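Right, hunt groups. I've spent the past fortnight moving 600 extensions off the old phone system at the Jalerano office and onto Pronow, and the extensions were the easy bit. Thread for anyone with the same job coming up.

1/ Pronow has an import tool for users and it's great. Feed it a CSV, go and make a brew, come back to a list of happy green ticks. What it doesn't bring across is hunt groups, or who is in them, or in what order they ring. You build those by hand (or script it, more on that in a bit).

2/ So first job: export the groups from the old system while it's still running. We had 70. I'd have guessed half that! Some had one member. One had no members at all and was still getting calls, which were going straight to a mailbox with a PIN that nobody knew.

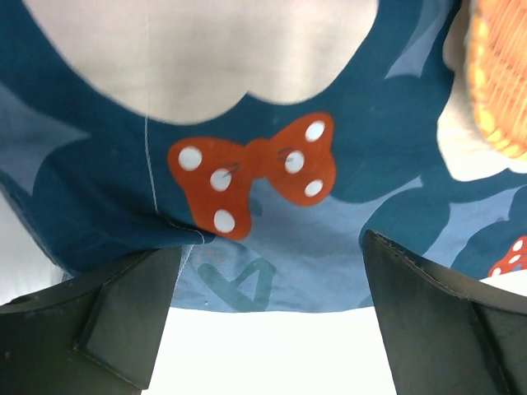
Derek Pearce: did you check for overflow targets too? Ours looked fine on the export, but the overflow column just says "ext" and gives you an internal ID instead of the number. Had to match them all up by hand.

3/ Yes Derek, and yes, same misery. The ID is the database row and not the extension. There's a second export under Reports > Numbering that has both, so you can do a lookup in a spreadsheet. I found that on day three, obviously.

4/ Ring timeouts next. The old box counted in rings and Pronow counts in seconds. If you leave the field blank it defaults to 30, and if your voicemail picks up at 20 then the voicemail always wins and the overflow never happens. Set the group timeout SHORTER than the personal voicemail one.

5/ Or turn off personal voicemail for group calls. There's a tick box for it under Member Options, greyed out until you've saved the group once. Save, go back in, tick it, save again. I've reported it.
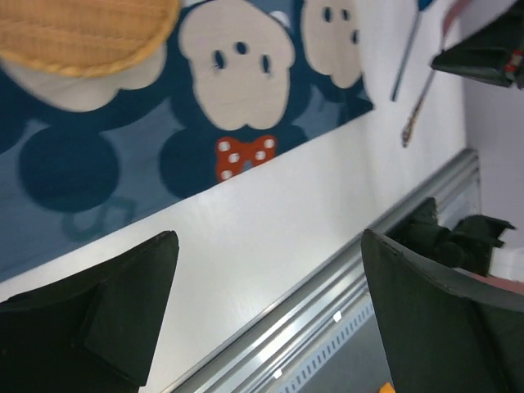 6/ Then there's ring order. "Linear" in Pronow means top of the list first, every time, so the poor soul at the top gets everything. What our front desk had before was closer to "longest idle". I didn't spot that and Zoia Chornovol took pretty much every call for a whole morning. Sorry Zoia!

7/ Longest idle only works if people are signed in to the group. Being signed in to the phone isn't enough. There's a separate login code (ours is *13) and you can stick it on a soft key so people don't have to remember it. Do that before go-live and save yourself the emails. 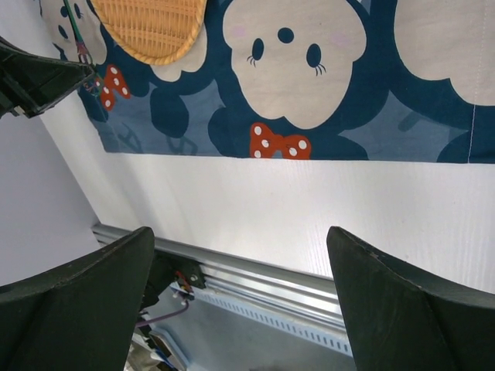

Rowbotham IT | Voice & Networks Team

8/ Scripting: the API will create groups and add members but it won't set the greeting. Upload greetings afterwards, mono WAV, and keep the file names short. Long names upload without an error and then play silence.

9/ Test from a mobile, on the outside number. Internal calls skip the opening hours check, so you can ring a group all day from your desk and think it's working when outside callers are hearing the closed message. Ask me how I know.
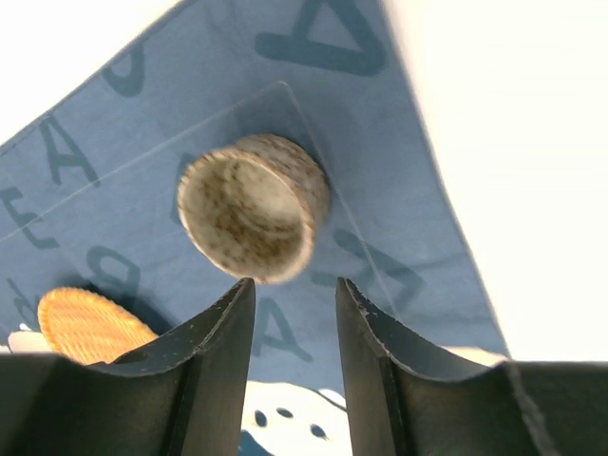 10/ Cutover for the Laletska office is 25th September and I'm doing that one group at a time, smallest first, with the old trunk left up until October. Each group gets an outside call, an overflow call and an out-of-hours call before I move on. It's slow going and I'll need a lot more coffee than you'd get in a little speckled cup like that one, but I can put a single group back in a couple of minutes if it goes wrong.

11/ My lookup spreadsheet needs tidying before I share it (there are real names all over it). Reply if you want a copy and I'll send it over once the second site is done.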